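Corneck Chart Program, Setup Guide
Part 2: Entering a birth chart

Read this part before you put in any data. Install is in part 1. Old Tevoro chart files open too, see the note after step 7.
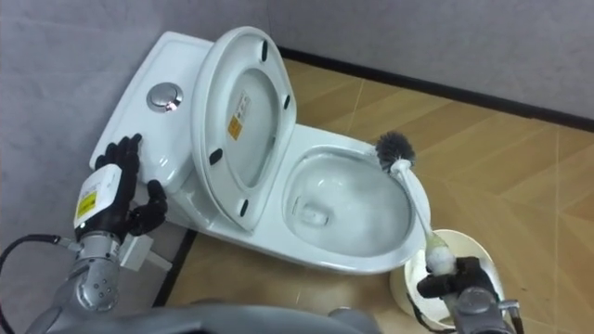
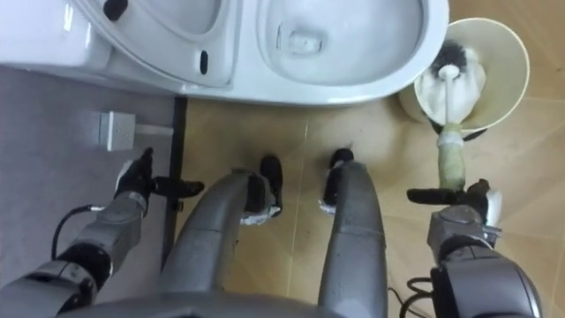
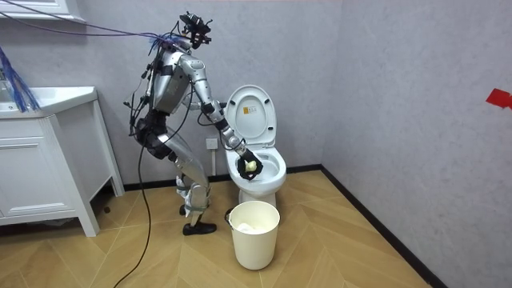 Corneck Setup Guide, page 69

1. Open the program, pick New Chart. Blank wheel comes up with Aries on the left. Leave it.

2. Type the name, up to 104 characters. No slashes.

3. Date of birth. Month spelled out. If you type numbers it reads day first and a lot of people end up with the wrong Sun sign.

4. Time of birth. Use the time on the birth certificate, as written. Don't convert anything yourself.

NOTE: No birth time? Check Time Unknown. Program uses noon and hides the Ascendant and houses. Moon can be off by several degrees, so don't read much into it if it's close to a sign boundry.

5. Place. Type the town and wait for the list. Not there? Pick the nearest bigger town, or enter latitude and longitude by hand. West is minus.

CAUTION: Forgetting the minus puts the birth on the wrong side of the world. The wheel still draws fine. No warning.

6. Daylight time. Leave on Auto for most charts. For wartime births or towns that kept their own clocks, look it up and set it by hand.

7. House system. Default is Placidus. The others are Whole Sign, Equal and Koch. For births far north use Whole Sign, Placidus breaks down up there and you get an error box.

NOTE: Tevoro files come in with the house system blank. Set it again before you save or or the cusps won't print.

8. Orbs. Factory set is Keven, which is fairly tight. The Nghiêm set is wider and gives you a lot more lines in the middle of the wheel. Try Keven first. To make your own set, copy one and rename it.

9. Decanates. Off by default. Turn on under View, then choose 3 rings or 2. Small screens, use 2.

10. Press Cast. Check the Ascendant against an old chart if you have one. If it's way off, go back to steps 4 and 6, it's almost always the clock.

11. Save.

CAUTION: Cast again after any change to time or place. Saving alone keeps the old wheel with the new data under it.

Transits and progressions are in part 3.

Last revised 10 March 2019

Comments

moonin9th: the minus sign got me. had my whole family born in China

Reply from starling: same but it was daylight time for me. Rising sign moved from Leo to Virgo once I fixed it

oldephemeris: Can you add Regiomontanus? Asked last April also

tinfoil_venus: step 8, where is the copy button, I only see Rename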